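# Cleaning plush toys and foam blocks used on a small conveyor belt

**Maricel Baluyot**

I look after the sorting table at a learning center in Kedville. We have a small tabletop conveyor with a smooth green belt. The kids put soft toys and foam blocks on one end and sort them by color at the other. It gets used every morning except in March, when the room goes to the tax people.

My problem is fuzz. The plush toys shed onto the belt and the belt gets a dull film on it. I wipe it and the film is back after 2 sessions. The toys also end up on the floor a lot, so they carry dust and hair back up with them. The foam blocks don't shed but they are starting to look grubby, mostly the light colors.

I have been using an all-purpose spray on everything. Is that wrong? And can these plush toys go in a washing machine? The tags were cut off before I got them, so I don't have washing instructions.

**Gerardo Pangilinan**

Stop using the spray on the belt. Most of those leave a residue, and that residue is what the fuzz sticks to. Use a cloth with warm water and one drop of dish soap, wring it out well, wipe the belt, then go over it again with plain water. Dry it with a second cloth. Unplug the thing first. Move the belt along by hand if yours allows it, or run it for a second and unplug it again.

Do the side rails too. Lint sits in the gap between the belt edge and the rail and works its way back on top. A dry paintbrush gets it out. I use an old one-inch Rarton brush, but anything soft will do. Brush along the rail toward the end, then pick the lint up with tape.

For the plush, if the tag is gone, assume it's polyester inside and out and wash cold. Put them in a zippered mesh bag, gentle cycle, no softener. Softener will end up on your belt the same way the spray did. Air dry. Don't put them in a hot dryer, the fuzzy kind goes hard and scratchy and you can't fix it.

Check each one before it goes in. Anything with a sewn-on or glued-on piece should be washed by hand in the sink.

**Arnel Evangelista**

just throw them all in at 80 degrees with bleach, we did that with ours for years

**Honeylyn Buenaventura**

I would not do what Arnel says. If he means Fahrenheit it's only lukewarm, and if he means Celsius it will ruin them. Bleach will take the color out either way, and you need the colors for sorting.

On the foam blocks - don't soak them. Open foam holds water in the middle and smells sour later. Wipe each side with a damp cloth and a little soap, wipe again with water, and stand them on edge on a rack overnight. A white eraser sponge takes marks off but it also takes off a bit of foam, so go easy on the corners.

Also, what do the toys look like? Long fuzz and short fuzz are different jobs. And how far off the floor is the table?

**Maricel Baluyot**

Thanks Gerardo and Honeylyn. The plush are the soft fuzzy type - there's an orange one and a lime green one, among others. The blocks live on a table as a group.

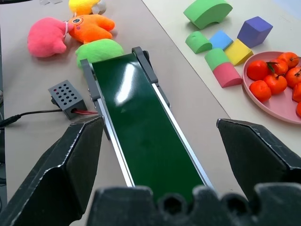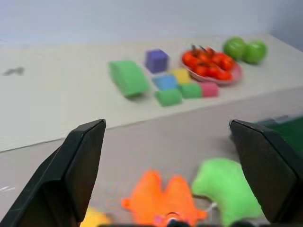
The table is a normal desk height, so anything that drops has a fair way to go. I've asked for a rug but I think a rug would only make the hair worse.

I wiped the belt with soap and then water last night and took a lot of lint off the rails with the brush. The yellow one has an extra piece on it, so I'll do that one in the sink. The rest can go in a mesh bag on cold once I find a bag with a zipper that closes.

One more thing if anyone knows. Does brushing the plush after washing help with the shedding, or does it pull more out? I have a pet brush with fine wire pins and don't want to try it on all of them at once.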